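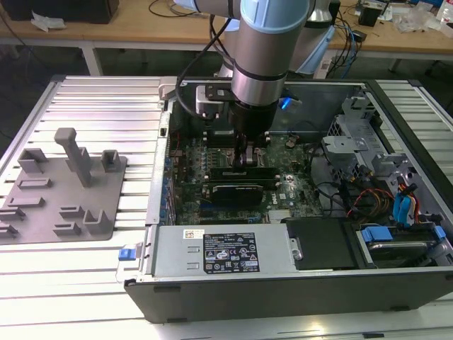
## Open day at Bikside: stuff you keep asking me

**When can I come by?**
Tuesday, any time after 4. Ask for me (Nadine) or Kyrylo at the front desk.

**What will the arm be working on?**
Old Dell desktops! We lay one on its side with the panel off, and I'll talk you through the parts while the arm goes in. 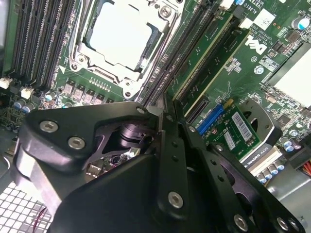
**Can I bring my kids?**
Sure, bring them along! Under-twelves need a grown-up with them, and everybody stays behind the yellow line while the arm is moving.

**Is there parking?**
Street only, sorry. The Renbridge lot fills up early.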